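Pliment notebook - December, handheld demos, bin task

Started a bit before ten, finished when the light began to go. Writing this up the same evening with a cup of tea because last time I left it and could not read my own scribbles.

For anyone picking this up cold: we want to know whether the policy does better when the demonstrations contain regrasps and small fumbles, or when we keep only the clean ones. Jocelyn Gill has been in favour of clean demos from the beginning. I have been leaning the other way, mostly from watching the Plostdale runs in the autumn, where the arm would miss by a finger's width and then simply sit there, poor thing, with no idea what to do next. It had never seen anyone miss. So we agreed to collect both sorts with the handheld grippers, same table, same bin, same objects, and let the numbers settle it between us.

Where we stand with the data

We now have 381 demonstrations in total, and after going through them with Mackenzie Pelletier this afternoon 152 are tagged as containing at least one recovery. I was pleased with that, as I had feared we would have to go back and fumble on purpose, and deliberate fumbling never looks right (my own attempts at it last month were dreadful, all elbows). The tagging rule is the one from the Wong notes: if the fingers open and close again on the same object before it is let go for good, it counts. Mackenzie pointed out that this misses the cases where somebody nudges an object into a better position first and then takes it in one go. She is quite right, and I think nudges deserve a tag of their own. I have added a column for it but not filled it in yet.

First comparison

Two policies trained overnight on the Prumton machine, same settings, same number of demos in each, the only difference being the share of recoveries. I ran 20 trials of each by hand this morning. On the soft and boxy objects I could hardly tell them apart, and if that had been all we tested I would have gone over to Jocelyn and said she could have her tidy dataset. On the long thin awkward things the mixed policy was plainly better. When it slipped it went back, came in a little lower and tried again. The clean-only one closed on air and carried its handful of nothing off to the drop point with great confidence.

I do want to be careful here. Twenty trials is not many, I knew which policy was running each time, and I reset the objects myself, so I may well have been kinder to the one I like. Jocelyn has offered to do the next set without being told which is which, and I have taken her up on it gladly.

Objects

Hangers and heels are still the two I learn most from. The hanger has a thin crossbar and a hook that wants to catch on everything, and the angle you take it at decides the rest of the move. A stiletto is awkward in its own way, with so few flat places for the pads and that long heel pointing off to one side. I would like a few more things of this sort before we go much further, perhaps a whisk or a pair of sunglasses.

The hanger between the fingers, then a pad up against the shoe in the bin:

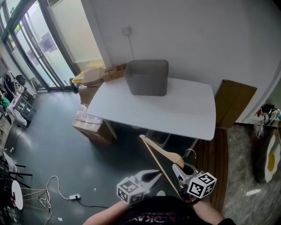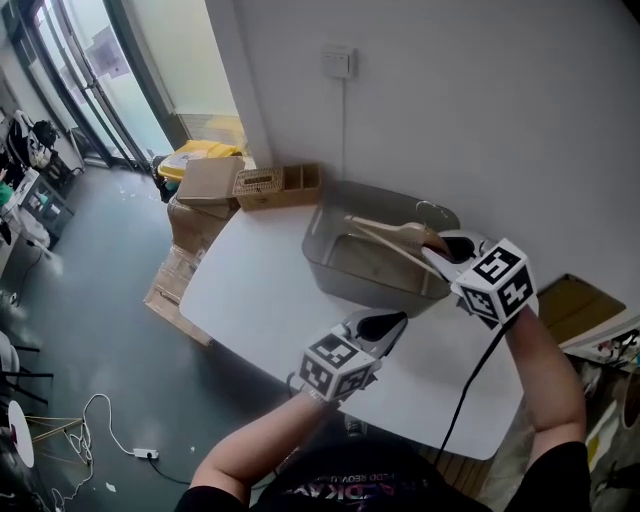
To do before the next session

Fill in the nudge column, starting with the shoe demos, as I suspect most of the nudges are there.

Blind trials with Jocelyn, 24 per policy this time, object order written out beforehand and stuck to.

Ask Mackenzie whether her script can flag a finger opening while the gripper is still low in the bin. It would save us watching every clip through to the end, and my eyes would be grateful.

Check the marker tracking on the left gripper when the hands come close together. I thought I saw it jump in a couple of the clips but did not write down which ones, so that is an evening of looking for me.

Retrain with the recovery share at half and at a quarter. If a quarter does as well as a half we can all stop worrying about how messy our demos are, within reason.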